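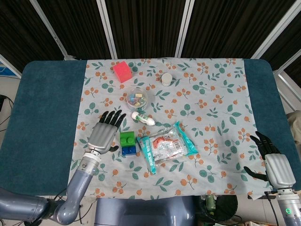
The Masex poster reprints are in the museum shop

After a long wait, the first reprints from the Masex collection have arrived at the shop in Silletthorpe. Many readers asked us about them since the spring, so we want to explain what was printed, how it was done and how you can order.

Masex was a small printing house in Dresham. It made labels, calendars and advertising posters for shops and travel companies, and it closed its doors many years ago. The firm never became famous outside of the region, but its artists had a very special way with lettering. The letters are tall and a little bit narrow, and often one letter in the title is bent so that it makes room for the drawing. When you have seen it once, you recognize a Masex poster from the other side of the street.

Our archive keeps 92 of these posters. Not all of them are in good condition, and for some we have only the half of the sheet. For the reprint we chose four: the ferry timetable with the gray heron, the poster for the Dresham winter fair, the soap advertisement with the moon, and the plain red one which says only "Addo". We are asked very often what Addo was. It was a coffee substitute made from roasted barley, sold in the town until the factory changed to animal feed.

The reprints were made from new scans of the originals. We decided not to clean the colors too much. On the ferry poster the blue was printed slightly beside its line, and it stays like this in the reprint - the old printers left it, and we wanted to leave it also. The fold marks were removed, with exception of one on the winter fair poster, where it goes through the signature and the repair looked worse than the fold.

Each poster costs 18 dollars, without frame. The paper is matte and quite heavy, so please do not try to roll it very tight. We send it in a cardboard tube, and the postage is added when you order. Members of the museum society receive their usual discount at the counter, but for the moment not in the online shop. We are working on this.

There is also a booklet of 64 pages about the Masex house, with small pictures of the labels and a chapter on the lettering. It is a second edition, and two wrong captions from the first one are corrected. The soap poster will be shown in the original in the small room upstairs until the end of September. After that it must go back to the dark for its rest.

Comments (3)

heronfan: Bought the ferry one for our hallway. The blue is lovely. Will there be postcards too?

Museum shop: Postcards are planned, but we do not have a date yet.

inkandpaper: My grandmother drank Addo and said it was terrible. The poster is very good though.

Recent items
- New opening hours for the reading room
- Enamel signs: what the marks on the back mean
- Tin boxes wanted for the autumn display

Silletthorpe Print Museum newsletter, 25 June 2023 | Contact the shop | Back to top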